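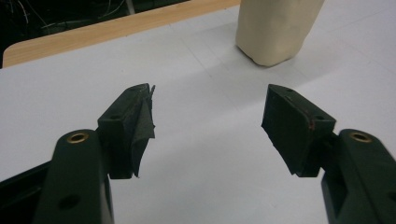 Pad covering failure is a fault of two-finger grippers in which the friction layer on a finger pad wears, lifts or detaches from the block that carries it. It is most common in hand-held grippers and low-cost arms, where the layer is applied by hand and held by adhesive alone. Wear is seldom equal on the two sides. One pad may be creased and frayed, with a flap standing up near the top and a puckered lower edge, while the black covering on the opposite pad still lies fairly flat. The molded fingers and screw-mounted pad blocks usually outlast many coverings.

Causes

The layer is loaded in shear each time an object is lifted. Peeling normally starts at a corner, where the covering meets the edge of the block and the bonded area is smallest. Dust on exposed adhesive then prevents the corner from bonding again. Pressing a lifted corner back down restores the appearance of the pad but little of its strength. Skin oil left on the block during assembly has the same effect from the start.

Effects

A folded flap changes the thickness of the pad at one point. Contact moves from the full face to a ridge, and the object can rotate about it during the lift. Light, soft-edged objects are affected less than heavy or smooth ones. A flap may also stick to the object and delay release. 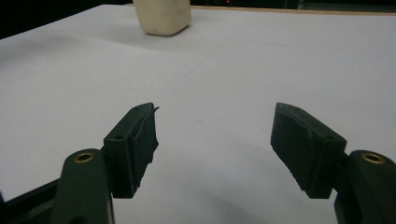

Faults of this type are often logged as control errors, as the commanded jaw width and the measured width still agree. At the Hurngate test hall, 14 dropped parts were first assigned to a timing fault in the Narkia controller. A review by Vlasta Šťastný, dated Apr 22, 2023, reassigned 12 of them to lifted pad coverings. The other two remained unexplained.

Inspection and repair

The Stirkholm procedure, written after the review, calls for a check of both pads every 25 cycles with the jaws fully open and the drive disabled. Any raised corner is grounds for replacement. Both coverings are replaced together — a new layer facing a worn one gives uneven friction. Old adhesive is removed with alcohol, and the new layer is wrapped over the edge of the block so that its end lies outside the gripping face.

See also: Tóth slip test; Gripper calibration; Adhesive creep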